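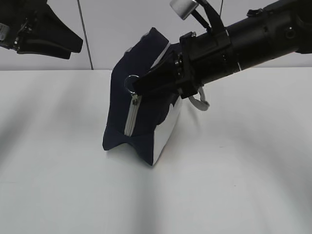 How full can a small lunch pouch be packed if there is a doughnut in it?

Up to a finger's width under the zipper, with the doughnut as the last thing in. If the food stands higher than this, the zipper still closes, but the doughnut pays for it.

Notebook, soft goods bench, December. Pouch packing, continued from page 2231.

I write this mostly for myself and for Salamatu Usman, who takes over the bench next month and who asked me for more words and fewer arrows. So there are no arrows in this entry.

The pouch is the navy one with the white sides, pattern Enine. The blue samples from Nwosu are still in the box and I did not start with them. I keep to one pouch until I understand it.

First the pouch with nothing in it. It does not like to stand. The navy fabric is soft and the white side is stiffer, so the pouch has one part that wants to keep its form and one part that follows the hand. When I put it down carelessly it leans, and when I lift it by the top edge it takes the shape of where I hold it. I had written on an earlier page that this is a fault of the sewing. I take this back. I measured the seams again this morning and they are equal on both sides. It is only the difference between the two fabrics, and when there is something with weight at the bottom, the leaning becomes much less.

How much weight is needed: I used the sack of rice, which I fill by spoon on the kitchen scale. At 225 grams in the bottom the pouch stood by itself every time I put it down. Below this it was sometimes yes and sometimes no, and I did not look for the exact limit. A sandwich with an apple is heavier than this in any case. So for a normal lunch the question does not exist, and for a small snack the pouch should simply lie on its back.

Zipper. It is light gray with a ring on the pull, and I like the ring. A finger goes in it, also a cold finger, also with a glove. What I like less is the first part of the way, when starting from closed. There the fabric is not yet held open by anything and it comes along with the pull. The remedy is to hold the top edge with the other hand, close to the ring and not at the far end. I tried holding at the far end, and at the middle, and near the ring is clearly better. The zipper then opens in one movement.

For opening before packing, I write the order that works for me:

Put the pouch down with the zipper toward you.
Hold the top edge near the ring.
Open the zipper to the end. A half open zipper is the reason for most of the trouble.
Fold the front outward so that it stays there without a hand.
Put the heavy thing in first.

On the second to last line: the fold does not stay when the pouch is new. It stays after the pouch was used for some days. With a new one I press the fold with the flat hand and count slowly to five, and then it stays long enough to pack.

The strap loop. It is gray and it hangs at the side, and when the pouch is put down it goes underneath as often as it can. Then the bottom is not flat and everything leans again. I lost some time with this before I understood it. Now I move the loop to the outside before I put the pouch down, and I have written this on the card over the bench, under the line about the scissors.

Now the food. I asked in the kitchen what people bring for lunch when they bring something difficult. The answers were soup (not for this pouch), a banana, salad leaves, and doughnuts. Bananas I did already on page 2231, and the result was that a banana should be on the side and never under anything. Salad leaves are easy if they are in a box. In a bag they are light and they fill the room, and they come up to the zipper when something is pushed in beside them.

The doughnut is a more interesting case than I expected. I bought the simple kind, a ring with granulated sugar on it and no filling. I did not want glaze, it would stick to the lining and then I measure the glaze. 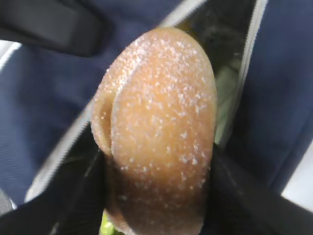 What matters most is how it is held on the way in. A ring is weak when it is pressed from both sides over the hole, and the side of the ring is also where one naturally takes it. I held one flat between thumb and finger, on the thick part only, and the mark was small. I held another one upright, across the whole ring, with the same care, and this one became a little oval. It came back after a while but not completely. For the lunch this is no problem, it tastes the same. For a colleague to whom you wanted to bring a nice doughnut, it is maybe a problem.

Going in upright is nevertheless the better way for the pouch. The opening is long and narrow, and an upright doughnut passes through it without touching the zipper teeth. Flat, it touches on both sides, and the sugar comes off exactly there. So my present advice is: take it upright, press as little as possible, and turn it flat only when it is inside and below the teeth. If there is a flat thing under it, like a sandwich in paper, then it turns by itself when you let go. On top of salad it does not turn, it stands and looks out.

Sugar. I should have thought of this before I started. The crystals fall a little at each touch, and the navy fabric shows every one. On the white sides you see nothing at all, and therefore I believed for some time that the sugar goes only to the front. It goes everywhere. More important than the look is the zipper: after several doughnuts without paper I could feel a roughness in the pull, in the lower part, near the bottom of the front. I brushed the teeth with the dry toothbrush from the drawer and it was gone. Please use the dry one. The other toothbrush in this drawer has wax on it, and wax with sugar becomes something I do not want to clean a second time.

With a piece of baking paper around the doughnut there is no sugar in the zipper. The paper needs to be larger than one thinks. A paper that covers only the lower half is worse than no paper, it collects the crystals like a spoon and gives them all at once when the pouch is turned over. I have sugar in the sleeve of my gray sweater from finding this out.

About the question of what goes next to it. Something soft and light beside the doughnut is good, it keeps the ring from moving. Something hard is bad also when it is small. The apple was the worst: it begins at the bottom, as it should, but when the pouch is carried by the loop the whole content rolls to one side, and the apple arrives on the doughnut. I carried it this way to the Bredero building and back, with the stairs. In the first walk I had the apple alone under the doughnut. In the second walk I had the sandwich between them. The second doughnut arrived round.

This belongs to the loop too, I think. The loop is on one side only, so the pouch hangs with that side up, and everything that was level on the bench is not level on the way. Anyone who packs for the loop should pack as if this side is the top. For carrying in a backpack it has no importance. I do not know how most people will carry it. Brosaron wrote in their letter "by the loop or in a larger bag," so we need to accept both.

For Salamatu, things I did not finish:

The blue samples from Nwosu. Same size on paper, but I have not measured. Please measure the opening before you pack anything in them, because I suspect it is shorter.

The lining after washing. I washed one pouch by hand in warm water and hung it by the loop over the sink. It was still damp in the lower corner at four in the afternoon. I will look again tomorrow and write the result under this entry.

A doughnut with filling. I have the opinion that it will be easier to pack, there is no hole to press together, and much worse if it goes wrong. Put paper on the bench first.

The long zipper test is listed under 2847 in the sample book and the sheet is inside the back cover. I filled in the columns until the brushing. After the brushing I began a new column, so please do not add the two together.

The remaining doughnuts are in the tin on the shelf next to the scale. The oval one is mine.

Added later, same day: the fold at the front opening stays better if the pouch was lying flat overnight with the zipper open. I noticed it with the one I forgot on the windowsill. Tried again with the sample from the bench, lying since lunch, and there was already a small difference. Store them open from now on.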